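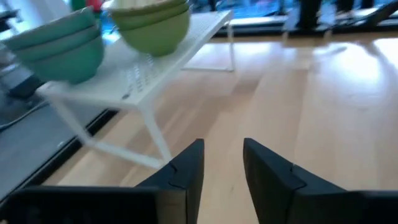

The white metal rack, low one with the holes in the top.

Ticket: Yagi router keeps dropping wifi in the back half of the house
Status: open, second reply from me

Hi again! Thanks for getting back to me so fast. I went through everything on your list over the weekend and I'm writing it all down while I still remember the order I did it in.

The short version is that it still drops. My laptop and the Ikum doorbell both lose the connection, usually in the evening, and they come back on their own after 5 minutes or so. The phone hangs on a bit longer (no idea why, it's the oldest thing we own). Eltance is my provider and their line test came back clean twice, so I'm pretty sure the trouble is on my side of the modem.

What I've done so far:

Restarted the modem first, waited, then the router. Fine until dinner, then gone again.

Updated the firmware from the app. It got stuck at the same spot two times and then went through on the third try with the laptop plugged in by cable.

Split the two bands so they have separate names. This helped! The doorbell stays on the slower one now and only dropped once on Monday. The laptop on the fast one still gets kicked off.

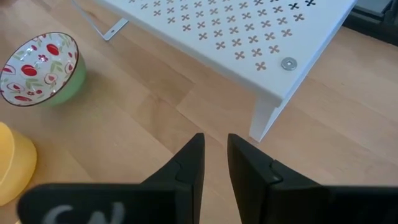 Swapped the network cable between modem and router for a new Mikik one. No change at all, but the old one had a broken clip, so it's in the trash anyway.

Speed next to the router is 235, which is plenty for us. In the back bedroom I get a number for a few seconds and then the test just quits with an error.

You also asked about the channel. It was set to auto, and I left it there because I wasn't sure which one to pick. Should I set it by hand? I can see a ton of neighbor networks in the list – way more than last May.

One more thing, the log page in the app only goes back to lunchtime, even though the setting says it keeps 2000 lines. Is there a way to save it before it clears? I'd like to catch the evening drop and send it to you.

I'm home after 5 most days if you want me to try something live.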